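Handover code for service robots gets its first public outing

A short set of house rules for robots that pass things to people has been put to work at a public demonstration desk, and the team behind it could hardly be more pleased with how much there is to talk about already. The Nurmi handover code, written by the training firm Valix with help from the trade hall operator Tremik, fits on two sides of paper. It covers one small thing that service robots are going to do an awful lot of: giving an object to somebody, or taking one from them, at arm's length and with no fence in between.

That sounds simple until you try to write it down. Who lets go first? How hard may the fingers squeeze? What should the arm do if the person looks away, or changes their mind halfway? The existing rules for factory arms have plenty to say about cages, light curtains and stop buttons, but the people drafting the code wanted something a shop, a library or a museum desk could pick up and use the same afternoon.

The sessions use everyday things, picture cards and small packaged items among them, and the robot's hand works close to the person throughout. 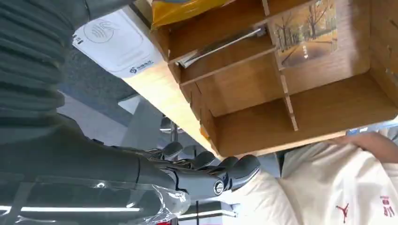
Vasanthi Kulkarni would like the code to go further on approach paths. Her view is that a hand coming in near the shoulder ought to be slower than one coming in low and from the front, even when the measured distance is the same, and that a speed limit tied only to distance misses how people feel about it. She also asks for the side of approach to be agreed before each session and written on the sheet, so that a left-handed visitor isn't stuck with a right-handed routine.

The drafters like the idea and have pencilled it in for the next version. As things stand, the code asks for four things before anyone sits down. The operator must have a stop control within reach and must not put it down while the arm is live. The person taking part must be told, in plain words, what the robot will reach for and where it will bring it. Hair, sleeves and lanyards are checked. And the object itself has to come from an agreed list, with nothing sharp, hot, breakable or heavier than 200 grams.

There is a good deal on the desk too, which pleased us, as it is so often forgotten. Cables should be routed away from the seated person's feet, or taped down where they have to cross the floor. Boxes the robot picks from should be open at the top and should not slide when nudged. Drinks are kept off the working surface altogether.

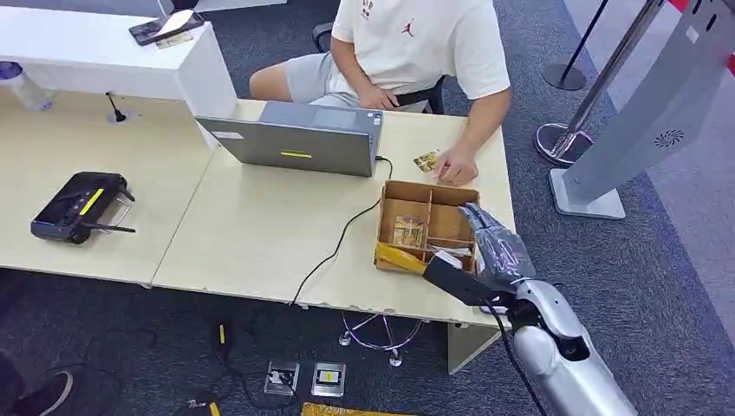
Then comes the handover, and this is where the code gets really interesting. The robot must come to a full stop before the person is expected to take hold. It must wait for a clear pull, and it may not open its fingers on a timer. Going the other way, when a person gives something to the robot, the fingers have to close slowly enough for the giver to pull back, and the person should be able to hold the item by an edge so that skin stays well clear of the grip.

Valix tried out the draft over 23 sessions and logged 928 handovers in all. Most of the changes that followed were to the wording. "Release" confused people, so it became "let go". A line about eye contact was dropped, and a line about looking at the object was put in its place, which visitors found far easier to follow.
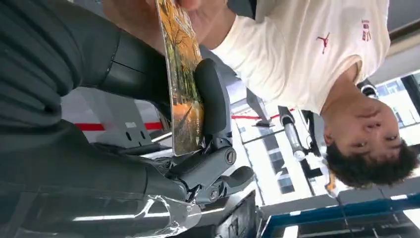 Logging gets a page of its own. Every dropped item is written down, along with every early stop and every time a person flinches or leans away, even if nothing went wrong. Tremik plans to gather 3000 logged handovers before the second version is fixed, and the software firm Vusix has offered a free form that works on a phone, so that small venues can send in their own records without much fuss.

Comments on the draft are open until the end of November. Desk staff and visitors who have taken part are being asked to write in as well as engineers, and a single remembered moment is as welcome as a full report. Printed copies can be picked up from the Tremik information counter, with a large-print version on request.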